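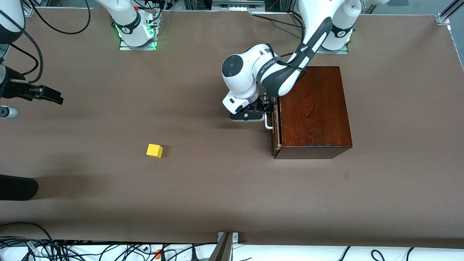

*Wooden box, big table, lots of brown-gray paper.*

Sat 20 June

So I've been thinking about paper again, and by paper I mean the stuff you keep. Receipts, birthday cards, the instructions for a blender you gave away two apartments ago. I moved to Pravau last October, 1,670 miles in a rental truck with a heater that only blew on my left foot, and I am still opening boxes marked MISC. There are so many boxes marked MISC! I had a perfectly good marker and plenty of time, and that's the word I picked over and over.

This week I finally sat down with the worst of them, the one that rode up front with me because I'd decided it was "important." It had a tax return in it, fine, that's important. It also had a takeout menu from a place in Drikley that closed before I left, three dead pens, a wedding program with a coffee ring on it, and a huge stack of letters from my grandmother.

The letters are the reason I'm writing this post. My grandmother wrote to me for 20 years, starting when I was in second grade and needed her to print, and she never let a thing like having no news get in her way. A whole page about a neighbor's gate. A page and a half about whether to get the good tomatoes or the other tomatoes (she got the good ones, then wrote again to say they weren't so good). She'd run out of room and turn the sheet sideways and keep going up the margin, so you have to rotate the thing like a steering wheel to find out how it ends.

I always told people I had "a few letters" from her. I have a lot of letters from her. They were in rubber bands that had gone crispy and stuck to the envelopes, and a couple of the bands came off in crumbs. If you take one practical thing away from this post, please go check your rubber bands. Cotton string or ribbon is better. I used kitchen string, the kind for tying up a roast, and it looks pretty nice.

My plan was to sort them by date, which lasted until the second bundle. She dated things "Tuesday." Or "Tuesday, late." One just says "After the rain." The postmarks help when you can read them, but plenty are a gray smudge, and for a good stretch she was reusing envelopes from the electric company and mailing several letters together in one fat packet, so the postmark tells you about the packet and nothing about what's in it. I spent a whole evening trying to work out the year of one letter from the price of a bus ticket she was complaining about. Then I found out from the next page that she was talking about what it used to cost when she was a girl. Back to square one.

What I ended up doing is sorting by what the letter is mostly about. Garden. Weather. Food. People at church who had it coming. A thin pile for advice, because she hardly ever gave any, and a surprisingly fat pile for dogs she'd met. I know an archivist would cry. But I can lay my hands on the tomato letter in about a minute now, and I've wanted to read the tomato letter out loud to people for years.

The reading is what takes the time. I thought I'd spend a weekend on it, and I'm still going, because I can't file one without reading it, and I can't read one without getting up to make tea and stare out at Ganel Street for a bit. There's one where she describes teaching herself to drive on a farm road, at an age when everybody figured she was done learning things. She made it to the mailbox and back. She was so proud of the turn at the end! I had that letter the whole time and I didn't remember a word of it. I must have read it when I was a teenager and thought, okay, Grandma drove to the mailbox, and gone off to do something much less interesting.

I also went to buy somewhere to put them. I had my heart set on one of those nice linen archive boxes until I saw the price, and then I walked over to Krishnan Hardware and stood in the storage aisle for way too long. Plastic felt wrong. Cardboard felt like MISC all over again. I came home with a plain metal file drawer with a lid, $7 off because of a dent in the corner, and I turned the dent to the wall and it's great. I put it on the low shelf in the hallway, well away from the radiator and the bathroom, and I wrote LETTERS on the front. A real word! I'm growing.

The other question is whether to scan them. I go back and forth on this. My cousins should have copies, I do think that, and I keep picturing a burst pipe. But I tried a handful with my phone and it took forever, and the sideways bits in the margins come out as a kind of gray fuzz unless the light is just right. The library here has a proper flatbed you can book, so I'm going to take the Food pile over and see how far I get. If anyone has done this with old ballpoint on thin blue airmail paper, I would love to hear what settings you used, because the writing on the back shows straight through and you end up with two letters arguing with each other.

As for the rest of the box: menu gone, pens gone, tax return filed. The wedding program I kept for now. I couldn't place the couple at all at first, and then halfway through washing dishes I remembered, and I remembered the cake too (lemon, and very tall), so back into the keep pile it went. I'm aware this is how a person ends up with a box marked MISC.

Oh, and I wrote a letter! An actual one, to my aunt, who has been asking what happened to the stack. I meant to write a page. It went to four sides and I caught myself complaining about the price of peaches, and when I hit the bottom I turned the sheet and kept going up the side. My handwriting is awful now, by the way. It slopes downhill and my hand hurt by the end of the first paragraph. I put two stamps on it to be safe and walked it over to the mailbox before I could reread it and chicken out.

Next up is the box with all the cables in it. I've moved it to the other side of the bedroom twice this week, and I may move it again.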